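Subject: Re: Overweight beagle, where do I start?
Posted: Friday, July 24, 2020
4 min read

Replying to the whole list, as I had a few messages asking how it went with ours. I'll put the original question in first so people who joined later can follow.

> We have a seven-year-old beagle, spayed, and the Zerouali clinic told us
> on Monday that she needs to lose weight before they will do her dental.
> She is on Kendine Adult, two scoops a day, plus whatever falls off the
> table. They gave us a sheet with a calorie number on it but nothing on
> the Kendine bag seems to match up with it. The bag says to feed by
> weight of dog, and if I go by that she should be getting more than she
> gets now, which can't be right.
>
> She already acts like she is starving. She has learned to open the
> lower cabinet. I don't want to buy a special food if I can avoid it.
> What did other people do, and how long did it take? Also, is walking
> going to do it by itself? We're near the Undden canal so there is
> plenty of path.

We went through the same thing with our male, who is a beagle on paper and a good bit wider than the paper says he should be. We also use the Zerouali clinic. What follows is what worked for him. Run the numbers past your vet before you copy any of it, especially if she has thyroid trouble or anything like that.

The scoop is the first problem. I used the plastic one that came with the Kendine bin for years and assumed it was one cup. It isn't marked anywhere. When I finally put it on a kitchen scale, a level scoop and the kind of scoop I pour at six in the morning were a long way apart. Our dog was supposed to be getting 615 calories a day. When I weighed a normal day's food and added the treats, the total was 848. So the vet's number was fine and so was the food. I was the one overfeeding him. 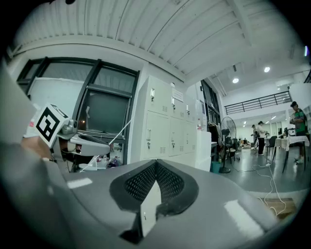 White card standing upright

The reason the bag doesn't match your sheet is that the chart on the bag goes by what the dog weighs now. Your vet's sheet most likely goes by what she ought to weigh. Use the sheet. The calories per cup are in the small print on the back of the bag, under the ingredients, and next to that there is a figure for calories per kilogram. Use the kilogram figure with a scale and forget about cups.

I weigh out the whole day's food each evening and put it in a lidded tub. Everything he gets the next day comes out of that tub, including training rewards. If my kids want to give him something, it comes out of the tub. When the tub is empty he is done. This stopped most of the arguments in the house, because before that three of us were giving him "just one" and none of us knew about the others.

Table scraps have to go completely. I know everybody says so. With a dog this size a cheese rind is a real part of the day. We put him behind the baby gate while we eat, and he complained for the first couple of weeks and then started going to lie down there by himself.

On hunger: green beans, plain, frozen or from a can with no salt added. He gets a handful mixed in at supper. Some dogs get gassy on them, so start small. I also split the food into three meals. It's the same amount in total, but he stopped waking us at five. A slow feeder bowl is worth the money too. Ours is the ridged kind and goes in the dishwasher.

I did buy a bag of the Heltonura weight control food halfway through, when he got stuck at the same weight for a month. He ate it fine. I can't say whether it did anything, as I cut the treats again that same week. We went back to Kendine when the bag ran out and he kept losing at the same pace. If you don't want to change foods I wouldn't do it yet.

Walking by itself did not do it for us. The canal path is good and he loves it, but a beagle on a long lead spends most of his time standing still with his nose in the grass. What helped was doing the first stretch at my pace, from the Undden parking lot to the lock – no stopping – and then letting him sniff all he likes on the way back. Go early this time of year. The gravel past the lock is in full sun by nine and there's no shade until you get to the bridge.

Weigh her on the same scale each time. The clinic lets you walk in and use theirs in the lobby without an appointment, or at least they did before the phone-ahead rule, so call first. At home I stand on the bathroom scale holding him and subtract myself, and that is too rough to show a small change. Once every two weeks is enough.

He started in October and reached the weight they wanted this spring. It was slow. The vet said slow was right and that she'd be worried if it had come off any faster. 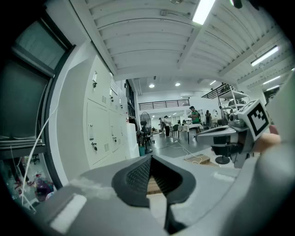 One member wrote to me off-list to say that the tub method fell apart for them with two dogs, as the beagle cleaned up whatever the other one left, and they ended up feeding in separate rooms with the doors shut and picking up both bowls after 15 minutes. I only have the one so I can't add to that, but it sounds right to me.

About the cabinet: the magnetic child locks hold, the plastic hook ones don't. Ours chewed through a hook. Move the food bin somewhere with a real door as well. A bag with 2000 calories left in the bottom can undo a lot of careful weighing in one afternoon, and it can make her properly sick.

If anyone has had a dental put off for weight and then done, I'd like to know how long the clinic kept the dog afterward. Ours is booked but they haven't told me much.

Last updated: 2 days after posting
6 comments · 3 shares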